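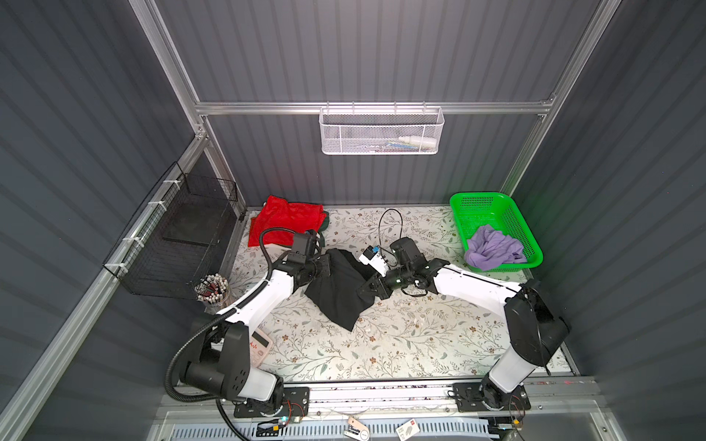
Muma cell – checks before power-on

1. Mounting plates, left and right: bolts tight. OK.
2. Cable hose on left arm: no rubbing at the wrist. OK – look again at 100 hours.
3. Gripper hold on the black cloth: both sides. OK at speed 80, slips at full.
4. Zip ties on black wire basket: one replaced in September.
5. Small boards by the plates: wires need strain relief. OPEN.
6. Mat flat to the front rail. OK.
7. E-stop within reach of the Rotitz bench. OK.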